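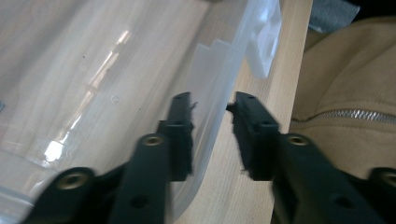 Figure 3. Rim and latch clip of the clear storage box, seen at close range on the wooden table.

3.2 Containers

The household storage survey in Grornatville recorded 119 containers in 17 homes. Most were plastic, and the greater part of those were clear or slightly frosted boxes with a clip-on lid. We bought containers of the same general kind for the table-top work described in this section. The box in Figure 3 is colourless, with a stepped rim of a milkier white than the wall beside it. The white latch clip is an opaque moulded piece attached to the rim.

Householders gave two main reasons for choosing clear boxes. The first was that they could find small items without opening anything. The second was that the boxes looked tidy on a shelf. Several people added that clear plastic was harder to judge at a glance than they had expected. Under a window or a strong lamp the wall picks up a bright streak, and a button or a coin lying behind it is easily missed. The same effect appears in Figure 3, where a long white reflection runs down the container and the grain of the table shows through the plastic only as a blur. For this reason we noted the lighting for every item in the catalogue, together with the colour of the surface on which the container stood.

The rim and latch deserve more attention than they have received in earlier work on home storage. Fekosard, the supplier we used for the second batch, sells lids and bases separately, and householders who had bought replacements complained that the fit varied. In the Masar homes, where boxes were opened daily, latches were the part most often reported as broken. We therefore recorded latch type, latch position and lid type as separate entries. A lid that lifts away completely has to be put down somewhere, which takes up room on a small table. A hinged lid stays with the base but needs clear space behind it.

3.3 Table layout

All containers were handled on a light wooden table. The working area was 60 cm deep, enough for a large box with its lid standing open at the far side. The latch was turned towards the person seated at the table, as most householders had done at home. Small objects were laid on the table beside the base, never stacked, and were put away one at a time. They included metal, cloth and paper items taken from the list of drawer contents collected in the Avcı homes. Shiny metal pieces were kept in the set although they are awkward to pick up, as they were common in the drawers we recorded. Figure 4 shows the layout with the hinged lid upright and a small round gold-coloured object to the right of the base.

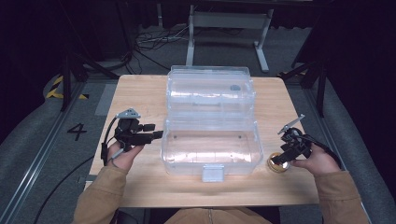 3.4 Recording of contents

Contents were listed in the order in which they went into the box. Each entry gives the item, its main material and whether it lay flat against the base. Where two items touched, this was noted in a separate column. The finished list holds more than 900 entries and was checked against the survey forms before the analysis in Section 4.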